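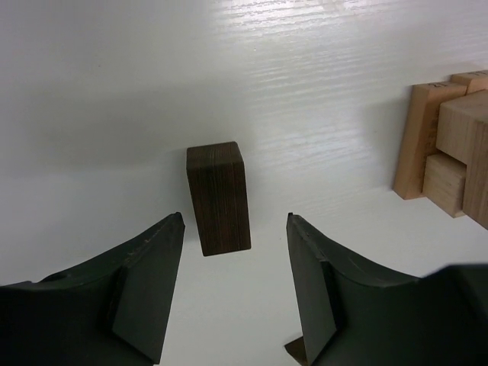 Confessions of an Offcut Hoarder

Mar 9, 2024

My spare room is meant to be for guests. It has a bed in it, technically, and if you came to stay I could probably find you the bed by teatime. The rest is wood. Small wood, mind you, the ends and corners other people sweep into the bin, stacked in apple crates along the wall and sorted by colour in a way that makes sense to me and has been described by my family as "a cry for help".

I blame a set of blocks. When I was little we had a canvas bag of them, plain rectangular things with no paint and no letters, and they'd been through so many hands before mine that the corners had gone soft. You could build a tower, a fence for the plastic cows, or a very uncomfortable bed for a doll. Then we moved house and the bag didn't, and I've been cranky about it ever since.

So in November, with a small person in the family about to reach block-building age, I decided I'd make a set. How hard could a rectangle be?

(Pause here for the woodworkers to stop laughing.)

The trouble with a rectangle is that everybody knows exactly what one looks like. Carve a wonky duck and people will say it's got character. Make a wonky block and it just falls over. My first batch was cut from pine fence palings with a handsaw at the kitchen bench, and they leaned like commuters on a bus. I got a tower of 4 before the whole lot slid under the fridge. One of them is still there, I think.

What I needed was proper timber and someone else's saw, which is how I came to drive out to Kostmont on a stinking hot morning with the windows down and a thermos of tea I was far too hot to drink. There's a timber yard there called Herrera that sells offcuts from a row of bins along the back fence. You're handed a bucket at the counter and off you go. I've been to spas that relaxed me less!

The first thing you learn, rummaging, is that brown isn't a colour. It's a whole neighbourhood. There's honey brown and biscuit brown and that slightly pink brown that looks like a bandaid, and down in the last bin there's the dark stuff, proper block-of-cooking-chocolate brown, with paler streaks running through it so fine you'd think someone had drawn them on with a pencil. I picked up a piece about as long as my hand and didn't put it down again until I got to the counter. I couldn't tell you the species. The bin said MIXED DARK, and the fellow at the till looked at it, sniffed it, shrugged and charged me by the bucket.

The second thing you learn is to look at the ends. I'd never bothered before. The long faces are the show-offs, all those lines running neatly from one end to the other, but turn the piece up and look at the end grain and there are the growth rings, little curves nested one inside the next. In dark timber the end usually comes up darker again, and on the tight-grained pieces you need to tilt it at the window to see the rings at all. I now do this to other people's chopping boards. I've done it in a restaurant.

I signed up for a Saturday class after that, at the community workshop in Skirnham, where they have a drop saw, a bench sander the size of a pony and strict opinions about loose sleeves. Sixteen of us turned up. Most were making something sensible like a step stool. I unpacked my bucket, said "blocks", and got a very kind silence.

The saw changed everything, though. A square cut is a beautiful thing. You set the stop, hold the piece against the fence, keep your fingers where the instructor can see them, and out comes a block with an end so flat it stands up on the bench by itself as if it's been told to. I stood my first dark one on its end, taller than it was wide, and walked all the way round it like I was thinking of buying it. I may have clapped.

Then there's sanding, and I'm sorry to report there's rather a lot of sanding. I started at 100 grit, which takes off the saw marks and most of your fingerprints, and finished at 200, or whatever was nearest on the shelf. Everyone at the workshop had a different rule about edges. One camp wants them rounded right over, for little hands and little gums. The other camp says a block with round edges won't sit hard up against its neighbour and you may as well give the child a potato. I landed somewhere in the middle: I knocked the sharpness off with a few strokes, eased the top end a bit more than I meant to on a couple of them, and left the bottoms crisp. They stand up better that way. They look nicer too, with that clean dark line where the wood meets the table.

I didn't stain any of it. I did try, on a pine reject, with a tin of something called walnut that came out closer to gravy. If the timber's already a good colour, leave it be. Before you put any sort of finish on something a baby will chew, read the tin properly, and if the tin won't tell you what you want to know, choose a different tin. I left mine bare in the end. They've started to pick up a bit of a glow just from being handled, mostly by me, on the phone.

Because that's the other thing about blocks. They aren't only for kids. I've had the dark ones sitting on my white kitchen table for weeks now and I haven't had a single visitor who could leave them alone. People sit down, accept a cuppa, start telling me about their knee or their divorce, and a hand goes out and starts building. My neighbour made an archway while complaining about the council. The plumber laid out a row, knocked them down like dominoes and quoted me for the hot water system without looking up.

There's something in having a thing on the table that does nothing at all. It doesn't need charging. It's got a bit of weight to it, so it stays where you put it, and on a pale tabletop the dark wood looks terribly grown-up, like something from one of those homewares shops where you're afraid to ask the price. I was given a catalogue from one of those at Christmas, a label called Itard, and there on page whatever was a "tabletop object in solid timber", and I'm telling you it was a block. I nearly rang them up to offer my bucket.

If you fancy having a go yourself, my advice is short. Buy more wood than you think you need, and mix your colours, because a dark block next to a pale one makes both of them look better. Cut everything to multiples of the same length or your walls will never line up (ask me how I know). Go to a class if there's one nearby, if only for the use of the saw. And don't throw out the rejects! Mine are under the wobbly leg of the bookcase, behind two doors, and in the laundry holding up the soap.

As for the small person, the set went over in a canvas bag, which I also made, badly. The blocks were tipped onto the rug and inspected one by one. Then the bag went on as a hat, and it stayed on through dinner.

I've kept one of the dark ones back for myself. The guest bed has another crate on it as of this morning, so do ring before you come.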